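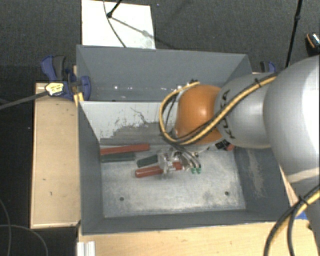

Page last changed: Thu 9 January

Worndale group teaches a robot arm when to nudge before it grabs

If you have ever tried to pull one pencil out of a full drawer with cold fingers, you already know a good deal about the problem that has kept the manipulation group at the Worndale lab busy since last spring. A single bar lying by itself in the middle of a bin is easy work for a robot arm. Two bars lying side by side are another matter, and a bar that has come to rest against the wall of the bin, with a neighbor pressed up along its free side, has been the cause of more long afternoons in the lab than anyone there cares to remember.

This week the group put out the first results from a method it calls Merkau, and they are good enough that we thought they deserved a little more room than the usual two lines in the calendar. In the group's main test, the arm was given 100 bins with bars lying in tight pairs, and it had to take hold of a named bar in each one and lift it clear. With Merkau running, it failed on 9 of them. The group's older method, tried on the same 100 layouts, failed on many more, although the write-up is careful to say that the older method was never meant for pairs and shouldn't be judged too harshly for it.

The idea is simple to say and took a long time to get right. Most grasping software looks at the bin, scores a large number of places where the gripper might close, and goes for the best one. If the best one is bad, it goes for it anyway. Merkau gives the arm a second kind of move, a short sideways push with the gripper, and scores the pushes and the grasps on the same scale, so that the two can be compared directly. When a push promises to make the next grasp much better, the arm pushes. When it doesn't, the arm gets on with the job.

"We had pushing before, and we had grasping before, and they lived in two separate programs that were hardly on speaking terms," says Shiela Marquez, who leads the work. "You would get a robot that pushed things around very happily for a minute and a half and then picked up something it could have picked up right away. It looked terribly busy! What we wanted was one number that would tell us what a push is worth, in the same money as a grasp."

That number comes from practice. The arm works in a gray bin clamped to a wooden table, with a divider that splits it into a larger front section and a narrower one at the back, and the bars are red and dark green. (Visitors always ask about the colors. They were chosen so that the arm can be told which bar to go for, and so that the person reading the logs the next day can tell which one it went for, and there is no deeper science in it than that.) During practice the arm makes an attempt, checks whether it is holding anything, lets go again and makes another attempt, and the software keeps a record of how the bars lay before each move and how they lay after it.

The part that is new, and that the group is proudest of, is how the record gets used. In earlier work, a push was counted as good if it moved the bars apart. That seems sensible enough until you watch a robot slide a pair of bars neatly apart and straight into a corner, where the gripper can't get at either of them. Merkau never asks how far the bars have moved. It asks how good the best grasp was before the push and how good the best grasp is now, and the difference is the push's score. A tiny turn of one bar, hardly enough to see from across the room, can score very well if it opens a gap wide enough for a finger at one end.

It was these small turns that surprised people. The group had expected the arm to learn big sweeping pushes along the length of the bin, and for the first few days of practice that's more or less what it did. Then the sweeps got shorter. By the end, the arm's favorite move was a tap close to one end of a bar, which swings that end away from its neighbor and leaves the other end where it was. Marquez says she went back through the logs twice to make sure there wasn't a mistake in the way the pushes were being drawn on the screen.

"I really did think it was a plotting error," she says. "The arrows were so short that I assumed somebody had changed the units. So I went and stood next to the bin for an hour with a cup of tea, and there it was, tap, grab, tap, grab. It was kind of lovely to watch."

Practice for the main result took 20 hours of arm time, spread over a number of working days, and the group has tried to be open about what that does and doesn't include. It doesn't include the time spent on the gripper, or the time lost in April when the hand-eye calibration drifted and a whole batch of attempts had to be thrown out. It does include every attempt made with the final version of the software, bad ones and all. The group also trained the method 5 times over from a blank start, using a different random seed each time, and the write-up gives the results for each of those runs in a table. Four of them land close together. The fifth is clearly weaker, and a page and a half is spent on why that might be. The best guess at the moment is that this run happened to see very few layouts with a bar against the wall in its early hours and never quite caught up.

Walls are still the hard part, in fact. Of the 9 failures in the main test, most came from layouts where the bar the arm wanted was lying along a side wall with another bar right next to it. From there, a tap at the end has to swing the outer bar first, and then the inner one has to be coaxed away from the wall with whatever room has been won, and by that time the arm has often used up the number of moves it is allowed. The group has tried giving it more moves. It helps somewhat, but it also makes the arm dawdle on the easy layouts, and nobody has yet found a setting that everyone in the room likes.

There is also the matter of what happens when the bars aren't bars. Everything in the write-up was done with long, straight pieces, and the taps work as well as they do since a long piece swings so readily about its far end. The group ran a small side test with short, stubby blocks, and there the advantage over plain grasping mostly went away. That side test is in the appendix, and Marquez would like people to read it before they write to her about sorting potatoes, as two people already have.

Keltard, the firm that makes the planning software the group uses for its arm motions, lent an engineer's time for the part of the work that deals with contact forces. A push has to be firm enough to move a bar and gentle enough to stop when the bar meets something that won't give, and the first versions of Merkau had a habit of leaning on the divider. The fix was to cap the force and, more usefully, to treat a push that hits the cap as a piece of information. If the arm leans and nothing moves, the method takes it that the bar is wedged and lowers the score of every similar push in that layout. This little addition gets only a paragraph in the write-up, but several people in the group told us -- separately, and with some feeling -- that it was the change that made the rest of it work.

The money for the project came from the Dwivedi Fund, which supports work on handling mixed goods in small workshops. That explains the interest in modest amounts of practice. A big warehouse can afford to let a row of arms run for months. A shop with one arm and one bin can't, and the group wanted a method that could be left to practice over a few quiet days and be useful at the end of them. Whether 20 hours really is modest for a small shop is something the group would like to hear about, and it is planning to ask a couple of local firms directly.

Next on the list is using both sections of the bin. So far the arm has done all its lifting from the front section, and the narrower one at the back has played no part in the tests. The plan is to let the arm move a bar over the divider when that would free up the others, and to score this third kind of move on the same scale as the pushes and the grasps. In principle it should slot right in. Marquez says that she has learned to be careful with the words "in principle," and that reaching down between two tall walls that close together may call for a slimmer set of fingers first.

The write-up, the layouts used in the main test and the logs from all the training runs can be had from the group on request. The code will follow once the force-cap section has been cleaned up and given some comments that a person outside the lab could make sense of. Anyone who would like to come by and watch the arm at work is welcome to get in touch with the Worndale front desk, and mornings are best, as the afternoons are mostly taken up with calibration.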